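Residents > Housing Office > Furnished Rooms > FAQ

Apply | Rates | Moving In | FAQ | Contact

What does a furnished room at Ernham House include?
Each room is let with a bed and an open shelving unit. Bed linen is not supplied. It may be ordered from the Housing Office before arrival.
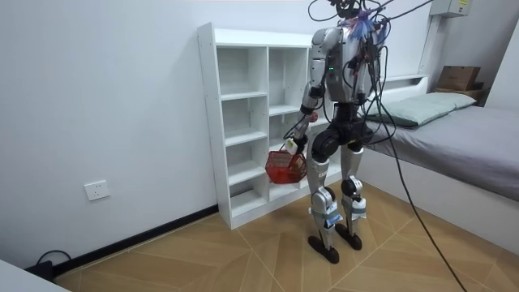
Bedroom with parquet floor, low bed and white shelving unit.

May I move the furniture?
Furniture may be moved within the room. Shelving must stay against a wall and may not be taken into the corridor. Residents may not drill or nail into any wall.

How much weight may I place on a shelf?
The Housing Office sets a limit of 3 kilograms per shelf. Heavy books should be kept in the lower compartments.
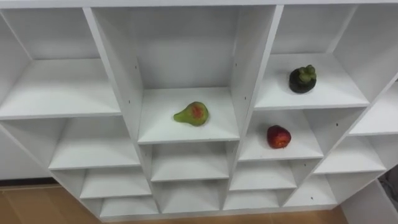
Rainer Stöcker wrote to ask whether the limit also applies to the top board, as he had been told otherwise when he moved to Ernham from Istonholm. It does apply.

How is the deposit handled?
A deposit of $242 is due before keys are issued. It is returned after the final inspection, less any charge for damage or cleaning. Residents who disagree with a charge may write to the Housing Office and request a review.

In what condition must I leave the room?
All personal items must be removed and the shelves wiped down by 10 a.m. on the day of departure. Items left behind are held until the end of the month.

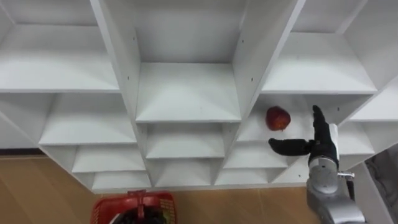 Reading time: 2 min

Where do I return my keys?
Keys are returned to the front desk in the Biwott Building. A lost key is charged at $100.

Shares: 3 | Comments: 1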